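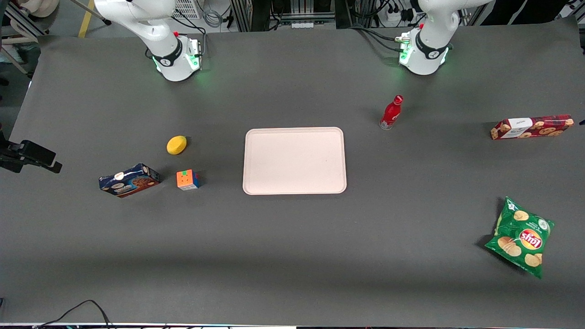

A cream-pink tray on a gray tablecloth, with a red bottle and a box of cookies nearby.

Against the Tray
5 September 2026

Home magazines have been selling us the tray for years. Put your odds and ends on one, they say, and a mess becomes an arrangement. I have my doubts.

I bought my first in February from a housewares shop in Bornport, after reading that a tray "gives the eye a place to rest." My eye rested on it for maybe a day. Then it filled up with mail, a dead flashlight, and the spare key to a house in Kershaw I no longer rent. All the stuff I used to leave on the table was still on the table, a half inch higher.

An empty tray does look good, I'll grant that. A large one with rounded corners, set in the middle of a dark cloth, makes the whole table seem cared for. But look at what sits outside it. The bottle stands where somebody set it down. The cookies lie on their side out at the edge. Are we supposed to put those on the tray, or keep them off so the tray stays pretty? The magazines never say.

I paid almost 50 dollars for mine, and for that I could have had a plain shelf, screws included. A shelf holds things and you can still eat dinner under it. My tray has to be carried to the counter every evening and carried back afterward, and I've started leaving it on the counter.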